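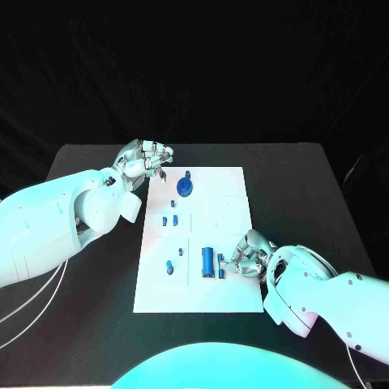
Mahsa Babaei remarks that a shared-workshop robot is at its best when the job looks dull from the doorway, and that putting small pegs where they belong is dull enough to teach a builder nearly everything.

Duan is a two-armed bench robot built in the Brotance shared workshop. It has a pair of jointed hands, a rounded body that stands close up to the table, and one main occupation: picking up small blue parts and placing them on a marked sheet. The project grew out of Anano, a one-armed machine that lived in a spare bedroom for a winter and could do very little except push blocks about. It did that with great charm, and several of its control routines are still in use!

Background

Work on Duan began in May, when two members with separate half-built arms agreed to put them on the same body. Matching them took far longer than expected. The arms had been set up by different people with different ideas about which way was positive, and for a while the left one obeyed every command in reverse. The cure was a rewritten joint table, pinned up by the workshop kettle and still consulted.

The software, called Tostska, runs on an ordinary desktop computer. It stores each task as a chain of short moves – reach, close, lift, carry, lower, open – and any link in the chain can be swapped without touching the rest. A new member can usually change a grip in an evening, and this is a large part of the fun.

The peg task

Blue parts on a white sheet are the standard exercise. The parts differ in size and shape, from tiny upright pegs to thick cylinders, and a round one with a stub on top is a favourite for practising pinch grips. Small pegs are the hard ones. A hand that closes a little too soon tips them over, and a fallen peg needs quite a different approach from a standing one. 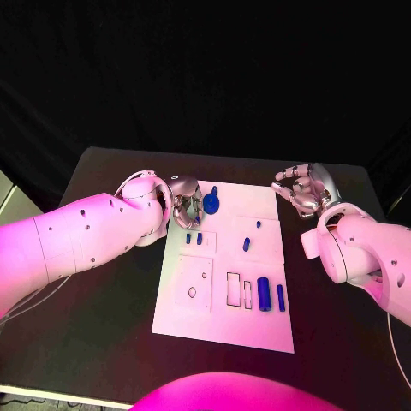
Why use two hands when one could do the sorting? With two, each arm can keep to its own side of the table, and the reaches stay short and steady.

A full trial at Brotance is 30 placements, and a part counts as placed only if it is still upright when the hand has let go. The first full trial, on 4th February, gave a score of 8. Later sessions were run in sets of 100, and the best of these so far stands at 78, reached after the closing speed of the fingers was cut by half. Members were delighted, and the old speed setting has been kept in the file under a rude name.

Hands and grip

The fingers are the part of Duan that has changed most. Early versions closed all together like a mitten, fine for a thick cylinder and hopeless for anything thin.

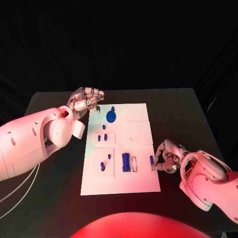
Later versions let the thumb and first finger move on their own, with the others following or staying curled out of the way. Setting them up is fiddly but very satisfying work. Each finger is opened fully, closed against a test peg and then backed off a touch, and the values are written down before the next one is tried. The thumb is left until last. Members who have skipped the writing down have generally had to do the whole hand again.

Plans for a turning wrist move, so that a part can be rotated while held, are being tried in Tostska on the left arm only.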